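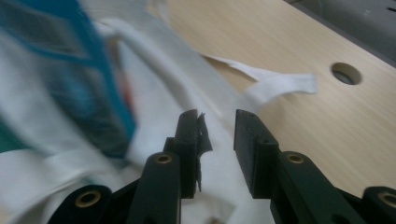
Ziltotel wrote to us in April that a gripper comparison without worn pads tells a buyer very little, and that most published results come from fingers fresh out of the bag. We agree with the remark, and it describes fairly well how Wesholm works.

About Wesholm

Wesholm is an independent test bench for end effectors, small arms, wrist cameras and motion controllers. We do not manufacture any of these and we do not resell them. Customers send us hardware, or a list of hardware they are considering, and we run it through the same set of handling tasks and report the results.

The company has one site, in Jirkberg. It holds the bench hall, a pad and finger workshop, and an office where the reports are written.

What we test

Most of our work concerns two-finger parallel grippers and the parts that decide how they behave: pads, linkages, bushings, drive and control. We also test arms at the low end of the payload range, wrist and overhead cameras, and the controllers that tie them together.

A typical order compares two or more products on one task set. Some customers want a single product tested against its own earlier version. Others have already chosen and want to know which pad material to fit.

Hand-held gripper tools are tested on the same tasks as arm-mounted ones. An operator carries the tool through the task while its camera records the jaws and the object. Finger geometry can be judged this way before anyone has written a motion program, and a bad tip shape shows up early. Hand-held runs and arm runs are reported in separate tables and are never averaged together.

Task sets

We keep 6 standard task sets. Rigid parts, thin sheet, cable and connector, bottles and jars, mixed small goods, and cloth and packing. The last is the one customers ask about most, and it is the hardest to run consistently.

Cloth does not return to the same shape between trials. A bag may be folded identically at the start of two runs and present a different edge each time the jaws arrive. We deal with this by fixing the starting procedure instead of the starting shape, and by running enough trials that one lucky edge does not carry the result. The minimum for a cloth and packing comparison is 123 trials per gripper. Customers can order more. They cannot order fewer.

Straps and zippers are logged separately from plain fabric. A strap can be pinched across its width or along it, and the two grips hold very differently. Zippers matter mainly for tip design -- a tip with an exposed corner or an open screw recess can snag where a closed one slides past.
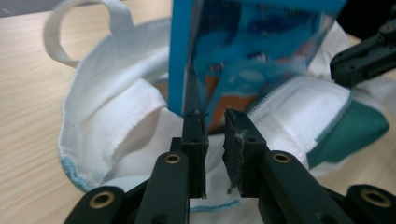 Packing trials add a rigid item to the soft one. A printed carton is placed into a fabric bag, and the run is scored on whether the carton goes in, whether the bag mouth stays open while it does, and whether the carton face is marked afterward. Glossy print is useful for the last point, as pad scuffs are easy to find on it under a raking lamp. It is less kind to cameras. Reflections from coated board disturb some depth sensors badly enough that we list coated and uncoated cartons on separate lines of the camera report.

Where a task calls for two grippers, one may hold the rim while the other handles the carton. Controllers are compared on this task as well, chiefly on timing between the two sides.

Pads and wear

Pads are consumables and we treat them that way. Each comparison is run with new pads and again with pads cycled to 2,000 closures on a fabric-covered block. Foam pads pick up lint and lose their edges. Hard rubber lasts longer and slips sooner on smooth board. Tape liners are cheap, quick to replace, and tend to fray at the tip first. None of these is a fault in itself, but a customer should know at which point in the pad's life a figure was taken, and our tables state it.

Linkage play is measured at the fingertip before and after each task set. Bushings are inspected at the same time. If play grows past the limit in the test plan, the run is stopped and the customer decides whether to continue with the part as it stands or fit a replacement. Either choice is printed in the report.

Bench equipment

The bench hall has 2 identical arm stations and a row of wood-topped tables for hand-held work. Fixtures for the arm stations were made to our drawings by Tokarz, who also supply the fabric-covered wear blocks. Table lighting is fixed and metered. We can add side light or dim the hall for camera comparisons, and the level is recorded with every run.

Reports

Each report contains the test plan, the full trial log, the tables and the recordings. Failed trials are included. A customer may keep a report private or release it whole; we do not permit extracts in advertising. Rankings are given per task only. We have been asked many times for a single overall score and do not produce one.

Hardware is returned at the end of the order with its worn pads bagged and labeled. Unused pads go back in the same carton.

Working with us

Inquiries should name the products, the task set and the mounting, either hand-held or arm. Mechanical drawings are helpful but not required. For controllers, send the firmware version you intend to use in production, as we do not update firmware during an order.

Our current test procedures took effect on June 1, 2021. Reports issued under the earlier procedures remain valid, but their cloth and packing tables should not be compared line by line with newer ones.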